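How to Defrost a Freezer Without Losing Your Temper or the Peas

Posted in: Kitchen, Chores You Have Been Avoiding
By Khurram Durrani

My freezer used to have three drawers. By last May it had two and a glacier. If you have to kick the bottom drawer shut, you're in the right place.

Before you start

Eat things. Start a week ahead and cook whatever is nearest the front. We had the same brown stew twice and one of those times it was chili.

You will need:
Old towels, more than you think
A cooler, or a box and some blankets
A shallow baking pan
A plastic or wooden spatula
Baking soda
Somewhere flat to put the shelves

Step 1. Empty it

Pack the food tight in the cooler with ice packs on top. Anything without a label gets one now or goes in the trash. I found a bag marked "GOOD" in my own handwriting and I still couldn't tell you what it was.

Step 2. Unplug it and open up

Pull the plug. Turning the dial to zero is fine on some models, but you're about to be kneeling in water, so pull the plug. Then open the freezer door all the way and lay towels along the bottom.

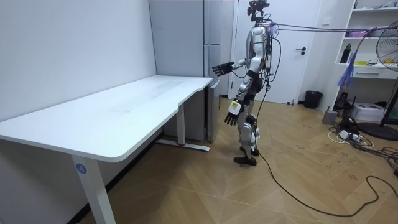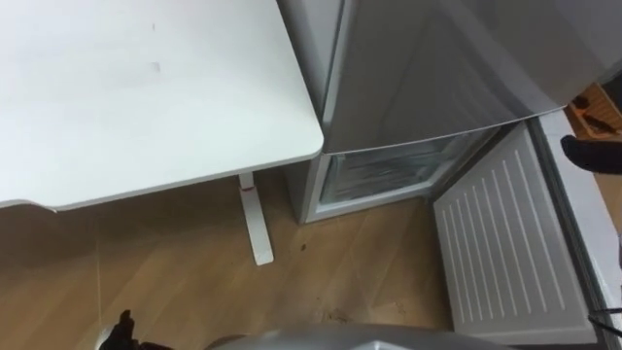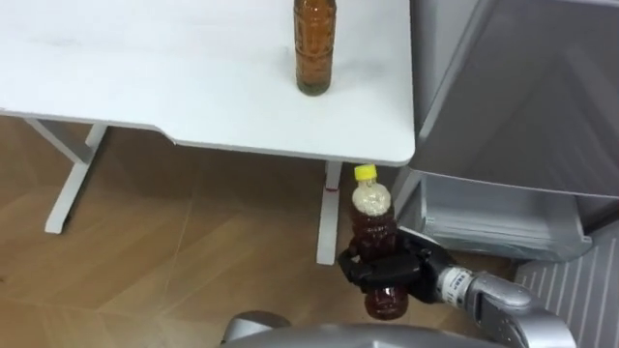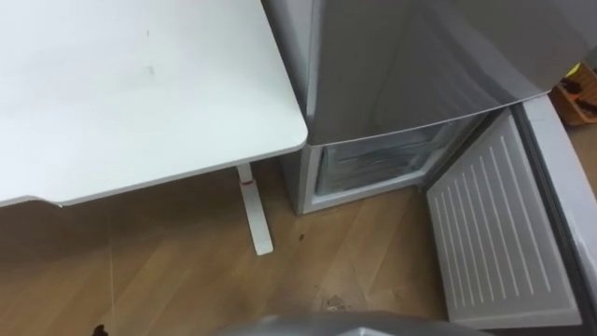 Step 3. Help it along

Left alone, thick frost can take most of a day. Set a pan of hot water on a folded towel inside, shut the door on it, and change the water every 14 minutes or whenever you remember. My neighbor Mudassar Ansari swears by a fan pointed at the opening, and his freezer does look better than mine.

Do not use a knife. I used a knife once, on an old Brillis, and the hiss it made was the sound of me buying a new freezer.

When the ice starts to loosen, nudge it with the spatula and lift it out in slabs. Drop them in the sink. Children will want to hold them. Let them, it keeps them busy for 5 minutes.

Step 4. Wash and dry

Mix a tablespoon of baking soda into a quart of warm water and wipe everything down, including the folds of the door seal, where the crumbs live. Dry it properly. Any water you leave behind is next year's glacier getting a head start.

Step 5. Turn it back on

Plug it in, close the door, and wait until it reaches 0°F before the food goes back. A cheap freezer thermometer helps. If a slip of paper shut in the door slides out with no pull at all, the seal needs replacing.

Do it again when the frost is a quarter inch thick. I have this written on my calendar and have moved it twice.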